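Curmont releases Ellier 3 planning software for tabletop robot arms

Curmont today released version 3 of Ellier, its motion and grasp planning software for single-arm manipulators. The release adds a clutter-aware planner and a wrist-view pose estimator, both tested in simulation on kitchen counter layouts.

The pose estimator works from the gripper view alone and updates the object's axis while the fingers are around it. Background objects are kept in the collision model even when only part of them is visible.
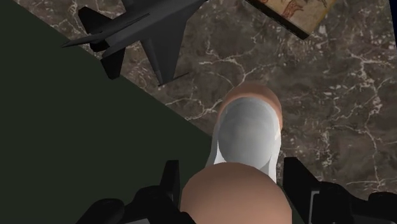 Planner changes

Ellier 3 was tested on 1,249 generated layouts mixing cookware, containers and unrelated items of very different sizes. Median planning time was 70 milliseconds. Approach paths are checked against every object on the counter – large obstacles included – before the arm moves down to a target.

"Most of the work went into the last few centimeters above the object," said Garnet MacLeod, lead planning engineer at Curmont. "That is where version 2 lost time." 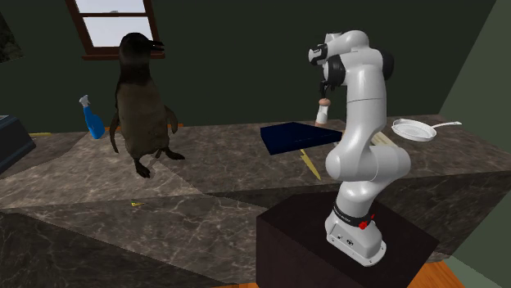 Simulated arm with its empty gripper above a shaker, Ellier 3 test kitchen.

Ellier 3 is available now to existing license holders. Support for the Zuvholm controller interface will follow in July.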